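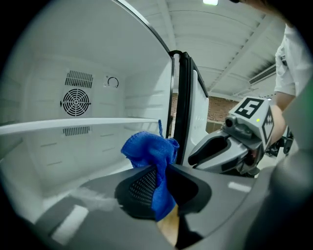 A blue cloth and the inside of an open fridge.

Drorberg now wants a yearly fee for its invoicing program. I bought version 4 outright and it still does everything our Undordale shop needs. The new plan adds shared folders and a phone app, neither of which I asked for, and old files stop opening in January unless we sign up. Viktória Bozsik argues that rent pays for bug fixes. Fine, but charge for the fixes and leave my 616 saved invoices readable. I would pay for version 6 tomorrow if they sold it in a box.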